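Plilside Neighbourhood Kitchen Retrofit
Progress report to the Halász Trust, second period
Prepared by Chia-jung Cheung, June 2026

You asked for a plain account this time, so I have left out the quotes from happy participants. We have them if you want them.

The money was given to find out whether low-cost draught sealing would bring down winter heating bills in older weatherboard houses in Plilside. We said we would treat 90 houses. We have treated 40. I expect to reach the full number by the end of the grant, but I said that in the last report as well, and you should weigh it accordingly.

The shortfall has two causes. The first is access. People sign up at the market stall and then don't pick up the phone, or the landlord hasn't been asked, or has been asked and wants it in writing that we won't touch the skirting boards. The second is that our estimate of two hours per house came from the supplier's brochure. Botond Fekete has kept a log of each visit and it is closer to a full morning, more if the floor has been patched over the years with whatever was in the shed.

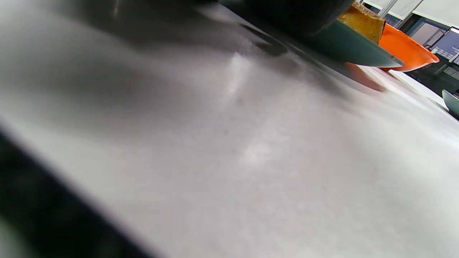 On the bills themselves I would be careful. The early figures look good -- the treated houses used around 20 per cent less gas than they did over the same weeks last year. I don't believe that number yet. Last year's cold snap came early and this year's hasn't come at all. We have no proper comparison group, although the original application promised one. The households who were meant to wait a year as controls were told about the scheme by their neighbours, went to the hardware store and bought their own door seals. Good for them, but it makes a mess of the spreadsheet.

I have also stopped using the Voton savings calculator. It reported a benefit for a house we had not yet visited, and when I wrote to ask how it got there I was sent a link to the same calculator. From now on we will use meter readings only, taken by one of us or photographed by the householder, corrected for temperature as best we can. That will give smaller and less exciting numbers. 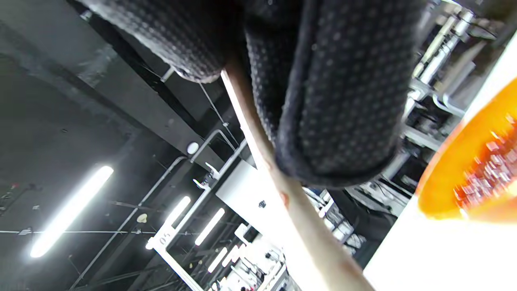 Light-coloured wooden pole, with a darker worn patch partway along.

Spending is under budget on materials and over on travel. We have used 1,274 metres of seal so far, including a batch of adhesive strip that let go within weeks on painted timber and had to be redone. Oklow replaced the strip without any fuss but would not pay for the labour, and I can't say I blame them. Brush seal with screws takes longer and seems to hold. We have changed over completely.

A few things I would question in our own design. We measured air leakage before and after with the doors shut and the exhaust fans taped, and hardly anyone lives that way. Several households told Botond they now open a window in the bathroom because of condensation, which may well hand back part of what was saved. I'd like to put humidity loggers in a handful of houses before we go any further, and I would pay for them out of the materials underspend if you agree to the transfer.

I would also like permission to drop the community forum planned for spring. The last one drew a friendly crowd, most of whom already had insulation. The hall hire would be better spent on a second ladder and on Botond's fuel.

Still outstanding from the last period: the revised risk register (attached), the insurance certificate (attached, wrong address, being reissued) and the photo consent forms, which I am still chasing.

Next report will cover the coldest weeks. If the savings disappear once the temperature correction goes in, I will report that in the first paragraph.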